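**FOR RELEASE: September 10, 2023**

# Skondley publishes its hand-teaching results, including the parts that didn't go well

Skondley, the workshop automation group based in Pratska, has released the full record of its first trial in teaching kitchen tasks to a pair of robot arms by remote control. The trial is called Asari. It ran to 461 demonstrations, all of them driven by a person, and the whole set can be requested from Skondley at no charge.

We are aware that most releases on this subject promise a robot in every kitchen. Ours doesn't. After reading a fair number of those claims, we wanted to know how much work sits behind a single household chore, and we picked loading a dish rack because everyone has done it and most people think it is easy.

## How the teaching is done

In remote teaching, a person moves a set of controls and the arms at the table copy the movement. Cameras record the job as it goes, and the joint positions are saved alongside. A learning program is later given the recordings and asked to do the same job with no person at the controls.

Until that last step, every clever thing the arms do is being done by a human being. We mention it because a good many videos in this field leave it out, or put it in small type at the end. If you are shown a robot handling a cup neatly, it is fair to ask who was driving.

The view from the gripper is the one our operators argued over most. It shows the fingers and whatever lies between them, and often very little else. A clear plastic cup held on its side over the wires of a rack is hard enough to judge with your own eyes. Through a small camera close to the table, with the other arm reaching in from the left, it is a good deal harder.
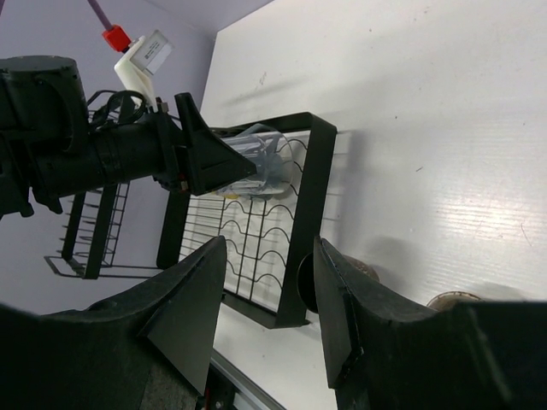
## What the trial found

Of the 461 demonstrations, 94 were thrown out. Some were spoiled by a dropped cup and some by a cable catching. The largest share were set aside for a duller reason: the operator had hesitated so long that the recording was mostly of arms standing still. We have kept the rejected recordings in the release and labelled them as rejected. Other groups may disagree with our choices, and they should be able to check.

Three findings seem worth passing on.

- **Operators don't agree with each other.** One person tips a cup before moving it, another moves it first and tips it over the rack. Both are fine at a kitchen sink. Mixed together in a training set, they gave us a program that started one method and finished with the other.
- **Clear things are a nuisance.** Glass and see-through plastic caused more trouble than painted or glazed cups, for the operators as well as for the program.
- **Practice counts for more than equipment.** New operators improved quickly over their first sessions. A change of camera bracket in January, which we had expected to help, made no difference we could measure.

The trained program can place a plain mug in the rack on a good day with the rack where it expects to find it. Move the rack and the results fall away. We do not regard this as a product and have no plans to sell it as one.

## Why the mix of cups matters

It would have been simple to use one kind of mug throughout and report a better result. We think that is how a lot of impressive numbers are made. The Asari sessions used cups of different shapes, some with handles and some without, in several colours and finishes, and a cloth was added to some of the layouts.

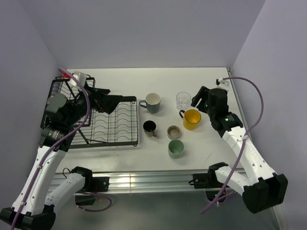 *Two arms at the Asari table in Pratska, with mugs, cups and a glass tumbler set out beside the dish rack.*

Variety costs time. Each new object meant the operators had to find a fresh way of taking hold of it with two stiff fingers, and a grip that suited a tall mug was usually wrong for a low, wide cup. We can't yet say how many kinds of cup a program needs to see before it copes with one it hasn't met. Anyone who gives you a firm number today should be asked where they got it.

## What happens next

A second round of teaching will be run with Åberg, a partner workshop that will use its own operators and its own table. The aim is 1,000 accepted demonstrations between the two sites. Åberg has agreed to hold back 230 of them from training, so that the program can be judged on layouts it has never been shown.

If the second round does no better than the first, we will publish that too. Skondley has paid for the Asari work from its own funds and has taken no money from the makers of the arms, the cameras or the software.

## About Skondley

Skondley builds and tests small automation set-ups for workshops and light industry. It also reviews other people's automation claims on request, and those reviews are not always welcome.

**Getting the recordings:** requests should be sent in writing to the Skondley office in Pratska, marked "Asari data". Please say whether you want the rejected demonstrations included, as they make the download a fair bit larger.

**Media visits:** the Asari table can be viewed by appointment. Visitors are welcome to try the controls themselves.

\- ends -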